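Juntas do pátio: o trabalho chato que muda tudo

Se o seu pátio anda com cara de cansado, aposto que o problema está nas juntas! A gente esfrega o piso, passa sabão, enxágua, e aquelas linhas escuras continuam lá. Passei o verão inteiro brigando com as minhas e acabei apaixonada pelo assunto (pois é, por juntas).

Comece seco. Vassoura de cerdas duras, depois uma espátula estreita para soltar terra e raizinhas, sempre puxando na sua direção. Só então entra a água, morna, com um pouco de detergente neutro. Nada de vinagre em pedra calcária, pelo amor de Deus: mancha e não volta.
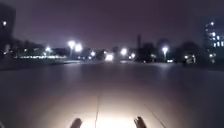

Para o limo teimoso, uso bicarbonato em pasta grossa e deixo agir uns 60 minutos, na sombra. Escova de dentes velha nos cantos, escovão no resto. Enxágue de cima para baixo, acompanhando o caimento, senão a sujeira volta toda para onde você já limpou.

Agora a parte que eu adoro, que é procurar falhas! De dia, com sol a pino, o piso parece perfeito e você jura que terminou. Volte à noite com uma lanterna forte, pouse-a perto do chão e vá andando devagar. Com a luz clara só num pedaço e o resto no escuro, até uma linha fininha e reta no piso liso salta aos olhos. Marque com giz e conserte de manhã.
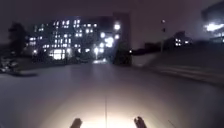
O rejunte pede paciência. Misture pouco de cada vez, no ponto de pasta de amendoim, e aperte bem com a desempenadeira de borracha. Eu gosto do balde flexível da Sisness, que dá para dobrar e soltar a massa seca do fundo. Numa noite clara dá até para conferir o resultado à luz dos postes, mas a lanterna continua ganhando. Depois disso, 2 dias sem pisar, e cachorro preso na cozinha!

Entre placas grandes, deixe as juntas de dilatação com selante elástico. Massa rígida ali racha na primeira onda de calor. 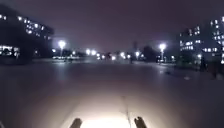
Sânziana Ene escreveu contando que trocou o bicarbonato por percarbonato e ficou encantada, mas avisa que é bom testar antes num canto escondido e usar luvas. Vou experimentar na quinta, na faixa perto do tanque, que é onde o limo sempre volta primeiro.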